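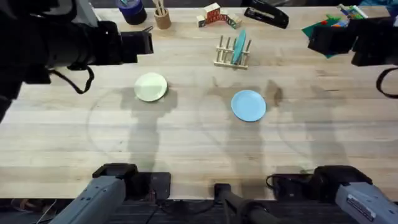 The two-arm table, with the plates and the dish rack out

From: Sreekumar Mudaliar
To: lab-equipment list
Subject: Re: Second table: what do we need to order?
Thursday, 4:40 pm

Hello everyone, and thank you, Kumaresan, for getting the ball rolling on this. I meant to answer at lunch and then got talking to people in the hallway, so you are getting the long version now.

I've put a picture of the present table at the top for the folks at the Mak building who haven't been over to see us yet (please come, the coffee is better than yours!). You'll see a teal plate standing in the little rack and two more lying flat on the wood, and that is pretty much the kind of job we want the second table to take on as well, so I'd like us to shop for plates and blocks and staplers and not for some grand thing we might do two years from now.

My answers are mixed in below.

> Kumaresan Nambiar wrote:
> Hi all, I need a list for the second table before the September
> budget closes. The Pimness quote for a pair of grippers is $1,620.
> Broltska wants $794 for the mounts, plates and center post as a
> kit. Is there anything we can skip?

I would take both. I know the Broltska kit looks like a lot of money for black metal, and I did spend an evening pricing out how we might make the mounts ourselves, but by the time you add the drilling and the afternoons of somebody's life it comes out close enough that I'd much sooner have the box arrive on a truck. Do ask them whether the bolts are in the kit. Last time they were not, and I drove all over town.

> Can we use the same kind of tabletop? Kakico has one for $626.

Yes please, and I feel strongly about this one! I love the butcher block. Look at the middle of ours, though – those big ring marks, and the dark stain between the rack and the blue plate. None of that bothers me for everyday work, but if we want the two tables to look alike to the cameras then a brand new top beside a worn one is something to think about. My vote would be to buy the new top and leave the old one alone, and then go ahead and let the new one get lived in. If anybody feels we should sand the old one, speak up now, and be ready to hold the sander.

> What about the small stuff?

Here I think we've been stingy. Please put in a line for cables and something to hold them. You can see in the picture how they loop down off the grippers, and there are more of them trailing along below the front edge on the left. I'd like 10 of the long cable sleeves, plus clips, and a tray that hangs under the table. I'd also add a second dish rack and a few spare plates in plain colors. The blocks and markers we can share back and forth for now.

> And lighting?

I was hoping you'd ask. The arms throw pretty dark shadows right down the middle of the table, toward the front. I don't have a price for you yet. Could we hold a line open until Monday's mail? I have a call in to the fellow who did the lamps at Mak, and he is very kind but he is never in a hurry.

So with the three quotes Kumaresan has, we are at $3,040 before shipping, cables and lights. I'm comfortable signing for that much today if he is. The only thing I'd ask is that we order the grippers first, as Pimness is slow and everything else can sit in the hallway waiting for them.

Send me your corrections, and somebody please check my adding.

Warmly,
Sreekumar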